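Features > Robotics > Hands and Grippers

The Kultis hand costs more than the arm it bolts to, and Stadside's brochure says it can do your laundry. I went to Verkura on a Monday to see about that. Its rival, the Jireš, is a plain two-finger gripper rated for 2000 hours, and it doesn't come with a brochure.

Both got the same job: dark cloth, wicker basket, front-loading washer. I'd put my money on fingers for fabric. For the price, I'm less sure.

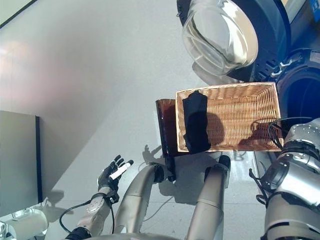 5 min read

Curled black fingers around a thin white stick look clever enough. The cloth in the basket is the harder customer, and Stadside's figures don't mention cloth at all. Ask for those before you ask about colours.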